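Old drawers find a second life in Elis Street kitchen

Neighbours who pop into the Elis Street community kitchen this month may notice that it has become a good deal easier to find a plate. After a long summer of sorting, sanding and a fair bit of tea, the kitchen reopened its doors on Monday morning with its old wooden drawers back in working order and everything inside them in a place of its own.

The kitchen has been lending out its crockery for birthday teas, christenings and chapel suppers for 13 years, and in that time the collection has grown in the way these things do, a box from somebody's attic here and a set from a closing café there. By the spring it had reached 400 pieces, most of them stacked in two tall cupboards where the ones you wanted were always at the bottom of the pile and the ones you didn't want were at the front.

Nerys Owen, who looks after the bookings, had been asking for a change for quite a while. "I'm not a tall woman," she told us, laughing, "and I was up and down that step stool like a yo-yo. You'd have somebody at the door waiting for their cake plates, and there I'd be with my head in the cupboard and my arms full of soup bowls. I said, can we please put the plates somewhere I can look down at them?"

The answer was already in the building. A run of deep wooden drawers, which had spent years filled with tablecloths, spare bulbs and instruction booklets for kettles long gone, was emptied over a couple of rainy weekends. The local joinery firm Davex eased the runners so that the drawers slide without a shove from the hip, and the insides were rubbed down and left plain, so the grain of the wood can be seen again. The long bar handles, which had been so dull that several people had forgotten they were metal at all, were cleaned up and kept.

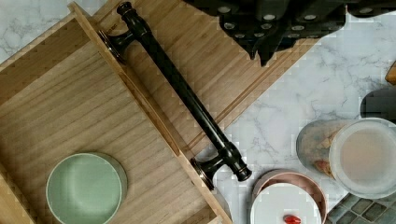

A pale green plate in one of the wooden drawers, with its dark bronze bar handle.

There was some talk of swapping the handles for something more modern, and a few samples were passed round over coffee one evening, but the old ones won the day quite comfortably. Catrin Landeg, who did much of the sanding, was firmly on their side. "They've got those lovely little collars on them, and the round ends, and they're a proper size for your hand," she said. "If you've got flour all over your fingers you can still get hold of them. I'd have been very sorry to see them go in a skip, I really would."

Money for the work came from a £400 gift from Lastia, the fabric shop on the corner, whose owners held a remnants sale in September and handed over the takings. It paid for the joinery, the wax and a good stack of sandpaper, with enough left over for new tea towels, and those have been very well received indeed! The Rathnayake bakery next door kept everyone going with cheese scones through both weekends, and the kitchen would like to say a big thank you for those as well.

Borrowing works just as it did before. Plates, bowls and cups can be booked for up to a week, and all that's asked is that they come back clean and that you own up cheerfully to any breakages. Dinner plates and side plates are now in the drawers, cups and saucers have stayed in the left-hand cupboard, and the big serving dishes are on the bottom shelf, where they can be lifted out without any stretching. Labels are still being written, so for the time being it's best to ask if you can't find the gravy boats.

Anyone who has had kitchen crockery at home since a party earlier in the year is warmly invited to bring it back, and no questions will be asked. Nerys says she is particularly hoping to see the large oval platter again before the harvest supper at the end of October, as it is the only one that will take the whole ham.

The kitchen is open from 10 in the morning until 2 in the afternoon on weekdays, and the kettle is usually on. Bookings for Christmas teas are being taken now, either at the hatch or by leaving a note in the box by the front door.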